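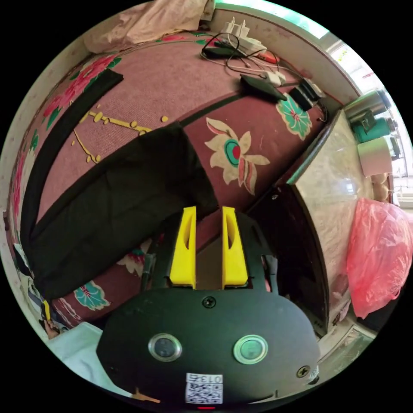 **Figure 3.** Folded cloth on a patterned carpet, with a power strip and charging cables.

Floor folding was common in the Ledden homes, and most of it was done on the carpet in the main living area. Residents told us that a bed was too soft and a table too small for larger pieces. The floor was shared with other things, however. In Figure 3 a large folded black cloth lies on the same flowered carpet as a power strip, several chargers and a phone placed face down. Nwankwo and Briggs noted similar arrangements in Tollia, where sockets were few and extension leads stayed out all day. We logged 400 folding sessions in July. In 80 of these, the person moved a cable or device before laying out the next item.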